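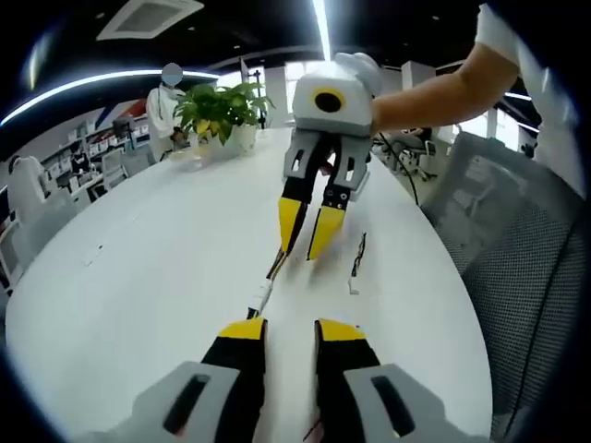

The big white oval table, with plenty of elbow room.

October
By Hamish Tipoki

Getting marks off a glossy white tabletop

I bought my Sallach table secondhand and I love it, but wow does it show everything! Coffee rings, pencil, that gray haze you only see when the lights are on. I tried a lot of silly things before I settled on this routine.

Start dry. Go over the whole top with a soft brush or a clean paintbrush, because grit dragged around under a cloth is how you get those fine swirly scratches (ask me how I know). Then fill a bowl with warm water and add 2 drops of dish soap. Seriously, two. More than that and you'll be wiping off streaks until dinner.
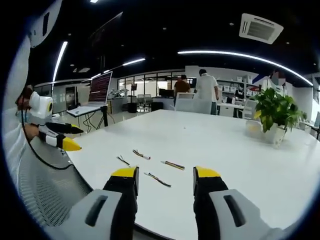 Wring the cloth out until it barely feels damp and work in straight lines from one end to the other. For pencil I use a plain white eraser. For ballpoint, dab on a bit of rubbing alcohol with a cotton swab, but try it on the underside first. Leave it 5 seconds, blot, and go again if you need to.

Got scratches you can catch with a fingernail? Cleaning won't shift those. You can soften light scuffs by hand with a 4000 grit polishing pad and lots of water. Keep the pressure light and stop every so often to look at it from the side. I got carried away once and now I have a dull patch the size of a saucer, which is where the fruit bowl lives.

Dry it right away with a second cloth, and then please don't put a hot mug on it.

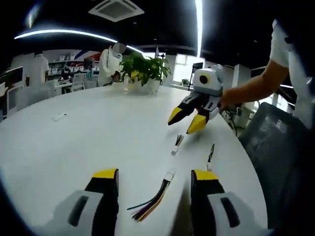

Wire harnesses with white connectors on the tabletop.

Comments

Ashton Tuhiwai: Does the eraser trick work on crayon? Asking for my whole kitchen.

Hamish Tipoki: Sort of! Soapy cloth first, then the eraser.

zilura3438: My dull patch is bigger than yours.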